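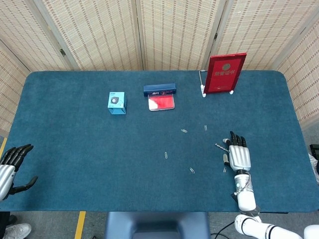 Back row of the desk set, paper clips still out in the middle. Teal cover on, screen up behind.

June, 9:40am

Desk tidying task, certificate layout. Hemant's turn to set out, mine to write up. Gobnait in after lunch to read this and argue, so keeping it legible (trying).

What we have at the back: light blue speaker box on the left, long navy case next to it, red ink pad in front of the case and slightly over it, then the red honor certificate (荣誉证书) on its white stand off to the right. Five clips in the middle, spread.

Ink pad overlapping the case - want a decision on this. Hemant likes it, says desks look like that. I think it makes "put the pad away" and "put the case away" into one job when they should be two. Left as is for the morning. Gobnait to rule.

Clips. Silver on teal is fine, they show up well. Had them on the Pomell gray felt last month and kept losing them, found 2 stuck in the underside when we rolled it up. The teal has a low pile and they sit on top of it. Still a pain to pick up if your nails are short. Trick from Gobnait: press down one end so the other lifts, then pinch. Works on the felt too but less well.

Where do they go when tidied? Sheet says "in the container" and doesn't say which container. Old sheet, from when we had the Tikkanen tray. Need to rewrite that line today. Suggest the small lidded tin from the drawer, 50 clips fit with room over and it closes properly. The Tikkanen tray had dividers and everybody spent ages choosing a slot.

10:15
Certificate stand. Wire part is thin and I don't trust it much. Folder is fairly heavy for what it is. Rule for now - folder and stand move together, one hand on each, or folder comes off first and gets laid flat. No dragging the stand by its feet. Hemant wants a heavier stand from Hander, I said price it first. He says he has priced it. Not seen the price.

Also which way should the certificate face. We said emblem to the front, always. Writing it here so it's written somewhere.

Ink pad: lid shut before anything else moves. We had red on the Pomell felt and it never came out, tried dish soap, tried alcohol, made it a bigger pink patch. Would rather not repeat that on the teal. If the lid is loose swap the pad, spares in the Pliretti carton under the window, bottom layer. Please write on the carton lid when you take one, I found it nearly empty and no note.

Screen: weave is a bit busy with the little brown dashes but it hides the shelves and I've stopped noticing it. Gobnait asked about a plain one. Low priority. Check the hinge screws at end of day, they work loose when we fold it for cleaning.

11:00
Tried the order large things first, then small. Box and case to the left side, certificate stays, pad on top of box, clips last. 170 seconds, me, not rushing. Then clips first: slower, kept reaching over the other stuff for the tin. Only one go each so dont read much in to it. Hemant wants 10 goes each before we write it on the sheet, fair.

To do
- rewrite the container line on the sheet
- pad on case, yes or no (Gobnait)
- price for the Hander stand, on paper
- lint roller for the teal, the old one is finished
- label the clip tin
- ask if the speaker box can stay empty or if it needs weight in it, slides too easily when you brush past

Lunch. Hemant does the next ten, I'm on the timer.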